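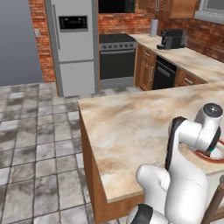 Skunton Buses is recruiting a Timetable Data Editor to maintain the stop and schedule files that feed its journey planner. The network has 1,882 stops, many of them recorded only as a single point on the centre line of the road. Each needs a correct kerbside position, a direction of travel and a walking link to the nearest crossing. Island platforms need particular care. A kitchen island with a marble-patterned top can be walked round in a few seconds, but the one at Humholm bus station has a barrier down the middle, and the planner currently sends passengers straight through it.

Duties

Check and correct stop records against site surveys and depot maps.
Prepare the weekly timetable export and clear validation errors before release.
Enter diversions and temporary stops on the day they are notified.
Answer data queries from the Berkum and Humholm depots.

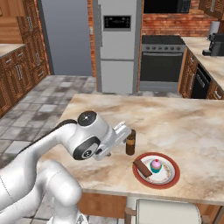 Brown bottle and red-rimmed plate on the worktop.

Requirements

You will have used a relational database and be able to write your own queries. Experience with GTFS or a similar timetable format is required. Knowledge of the Katayama scheduling package is useful, and training will be given. A driving licence is not needed, as survey visits are made by bus.

Terms

Fixed term of six months, full time, based at the Berkum office. Extension depends on funding for the second phase, which covers a further 800 stops outside the present network. Late working is expected on the three evenings before each timetable change.

How to apply

Send a CV and a covering letter to Faraji Chege, Passenger Information, Skunton Buses, Berkum. Please state your notice period. Closing date: March 27, 2020. Shortlisted applicants will be asked to complete a short data-cleaning exercise using sample stop records.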